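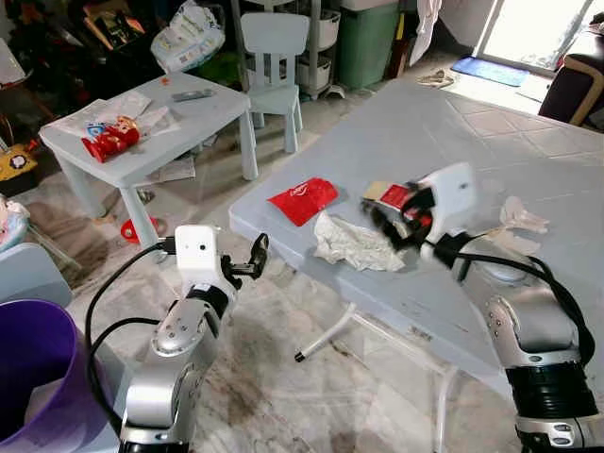

The annual fire and general safety inspection of the Assefa Building was carried out on Tuesday, September 6, 2022, by Imtiaz Kodikara on behalf of Sillano Property Services. The inspection covered the ground floor, the upper floor, the shared stairwell, the rear loading area and all tenant storage. Tenants had been given written notice in August, together with a copy of this checklist. The inspector applies the same standard to large rooms with shared tables as to private offices. Food packaging on work surfaces, such as the red, white and beige snack wrapper at the light folding table, is treated under Section 5, and general clutter in the same kind of room is treated under Section 1. Each item below is marked Satisfactory, Needs Attention or Not Applicable. Comments are binding on the tenant where the words "must" or "is to be" appear.

Building: Assefa Building
Managing agent: Sillano Property Services
File reference: 2112
Floors inspected: 2
Tenants notified: Lellow, Flellar

SECTION 1. EXITS AND WALKING ROUTES

1.1 Exit doors open fully from the inside without a key
Satisfactory
Comment: The rear door was stiff at the previous inspection. The closer has been replaced and the door now opens with one hand.

1.2 Exit routes clear to full width
Needs Attention
Comment: Flat-packed cartons belonging to Flellar were stacked along the corridor wall outside Room 4. The corridor remains passable, but the marked width is not available. Cartons must be moved to the storage cage and may not be returned to the corridor, including on delivery days.

1.3 Exit signs lit and visible
Satisfactory
Comment: All signs were lit. The sign over the stairwell door on the upper floor is partly hidden when the adjoining door is open. A second sign on the opposite wall is recommended at the next repainting.

1.4 Floors free of trip hazards
Needs Attention
Comment: The carpet seam at the entrance to the Lellow reception has lifted. Tape is not accepted as a permanent repair. Rooms in shared use are to be kept so that a person can walk from any seat to the door without stepping over stored items. Where a room is cluttered, the occupying tenant is responsible for clearing it, whether or not the items belong to that tenant.

1.5 Stair treads and handrails secure
Satisfactory
Comment: None.

SECTION 2. FIRE EQUIPMENT

2.1 Extinguishers mounted, tagged and within date
Needs Attention
Comment: The extinguisher beside the upper kitchen was found standing on the floor. The wall bracket is intact. It is to be rehung the same day. All tags were within date.

2.2 Extinguisher access not blocked
Satisfactory
Comment: A coat rack previously noted in the Lellow reception has been moved.

2.3 Alarm panel showing normal
Satisfactory
Comment: Panel clean and legible. The zone chart beside it still carries the former names of the upper floor rooms and must be reprinted. Emergency crews rely on this chart and cannot be expected to know the old names.

2.4 Pull stations unobstructed
Satisfactory
Comment: None.

2.5 Sprinkler heads clear of stored goods
Needs Attention
Comment: Boxes on the top shelf of the storage cage are too close to the sprinkler head. The top shelf is to be emptied and left empty. Sillano will fix a notice to the shelf upright.

2.6 Fire doors close and latch unaided
Needs Attention
Comment: The door between the stairwell and the ground floor corridor closes but does not latch unless pushed. A wedge was found behind the radiator next to it and was removed. Tenants are reminded that wedging a fire door is a breach of the lease. If a door is inconvenient in daily use, a request for a magnetic hold-open device may be made in writing to the managing agent.

SECTION 3. ELECTRICAL

3.1 Panels accessible and labeled
Satisfactory
Comment: Circuit 516 is labeled by hand in pencil. A printed label is to be supplied by Sillano.

3.2 Extension cords used only for temporary purposes
Needs Attention
Comment: The printer at the rear of the Flellar office is supplied by an extension cord passing behind a filing cabinet. The tenant states that the nearest outlet does not work. The outlet was tested and found dead. Sillano is to arrange the repair, after which the cord is to be removed.

3.3 Power strips not connected to one another
Satisfactory
Comment: None.

3.4 Space heaters
Not Applicable
Comment: None were found. Tenants should note before the cold season that personal space heaters are not allowed in the building. Complaints about low temperatures should be sent to the managing agent.

3.5 Outlets near sinks protected
Satisfactory
Comment: Test buttons operated correctly in both kitchens and in the janitor's closet.

SECTION 4. STORAGE AND CHEMICALS

4.1 Cleaning products in original containers
Needs Attention
Comment: An unmarked spray bottle was found under the sink in the upper kitchen. Its contents could not be established and it was taken away for disposal. Products transferred to a second bottle must carry the full name of the product.

4.2 Heavy items stored at low level
Satisfactory
Comment: Paper stock has been moved to the bottom shelf as requested.

4.3 Shelving fixed to wall
Needs Attention
Comment: The tall unit in the Lellow stock room moves when pulled. It is to be anchored before anything further is placed on it.

4.4 Boiler room free of stored items
Satisfactory
Comment: Access remains limited to keyholders. The key log was up to date.

SECTION 5. KITCHENS, SHARED ROOMS AND WASTE

5.1 Work surfaces clean and free of food waste
Needs Attention
Comment: Food may be eaten in shared rooms, but packaging is to be placed in a lidded bin when the person leaves the table. The pest control contractor has reported signs of mice in the wall space next to the upper kitchen. Wrappers, crumbs and open packets are to be cleared daily from all tables, including those used only for meetings.

5.2 Folding furniture locked and stable
Satisfactory
Comment: Leg locks should be checked each time a table is set up. Folding tables may not be stored upright in corridors or on the stair landing, even for a short period.

5.3 Bins lined and emptied
Needs Attention
Comment: The bin in the upper kitchen was overfull. The cleaning contract provides for evening collection only. Tenants holding lunch meetings should take excess waste to the rear loading area themselves.

5.4 Refrigerators clean and closing properly
Satisfactory
Comment: The door seal in the ground floor kitchen is worn but effective. To be looked at again next year.

5.5 First aid kits stocked
Needs Attention
Comment: The ground floor kit contained no adhesive bandages and the burn dressings had expired. Lellow is responsible for this kit under the shared services schedule.

SECTION 6. EXTERIOR AND LOADING AREA

6.1 Exterior lighting working
Satisfactory
Comment: The sensor light above the dock comes on late. Adjustment has been requested.

6.2 Waste containers away from building wall
Needs Attention
Comment: The cardboard container had been pushed against the wall beneath a window. It is to be kept inside the painted lines. The collection company will be reminded to return it there.

6.3 Fire lane clear
Satisfactory
Comment: None.

CORRECTIVE ACTION

Items 2.1, 2.6 and 4.3 are to be corrected without delay and confirmed to Sillano Property Services in writing. All other items marked Needs Attention are to be corrected before the follow-up visit, which will be arranged with each tenant separately. Photographs of completed work will be accepted for items 1.2, 2.5 and 6.2. Items 1.4 and 3.2 must be seen in person.

A tenant who disagrees with a finding may reply in writing, giving the item number and file reference 2112. The finding stands until a reply has been issued.

Inspector: Imtiaz Kodikara
Copies to: Lellow; Flellar; building file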